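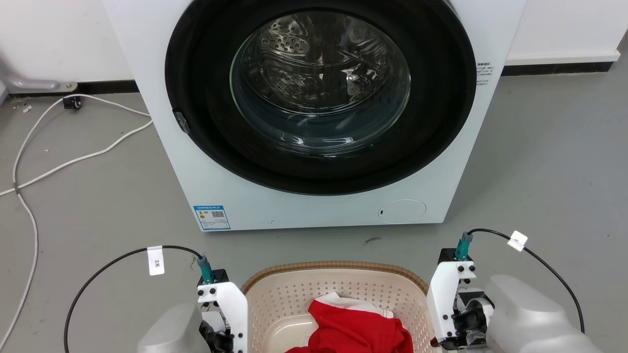 Working a laundry shift with the Drukell arms

For staff at the Clerow site. The arms now do the bending and lifting at the washers. Sorting, stain checks and folding stay with us, and so does the decision on what goes in each load.

Before you start
Check the job list on the Skaltora screen. Empty all pockets and set aside anything marked for hand washing. Keep the floor between the basket and the washer clear.

Setting up a load
1. Put the basket on the floor in front of the washer, midway between the two grippers.
2. Open the washer door fully and look inside the drum.
3. Step back behind the line, then press Start on the screen.
4. Stay within reach of the stop button until the basket is empty. 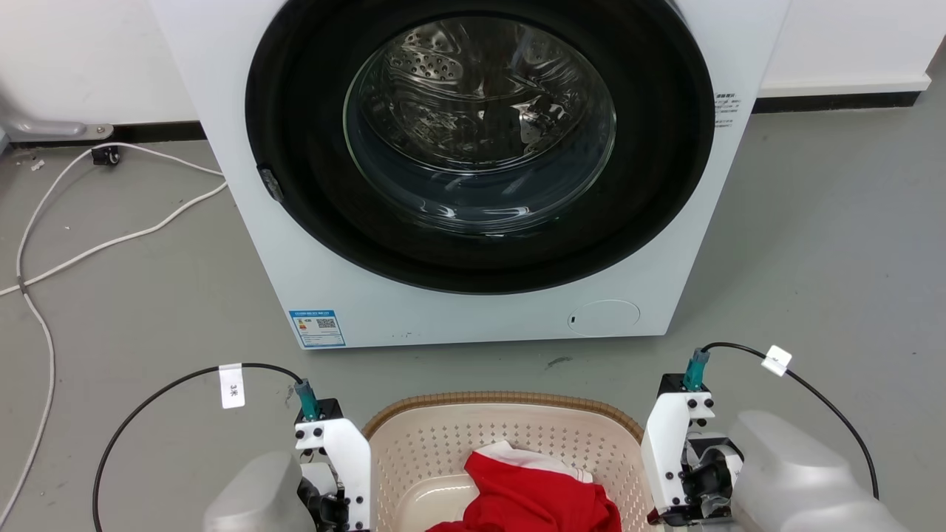

Basket in place between the grippers, washer door open.

If an item is dropped, press Stop before you pick it up. Two dropped items in one load go in the fault book.

What changes on the rota
The early shift used to load by hand for nearly 40 minutes. That time now goes to sorting and mending. Hours and pay grades stay as they were. Everyone on the rota needs the Briggs safety session before working a shift alone, and places for June can be booked on extension 126.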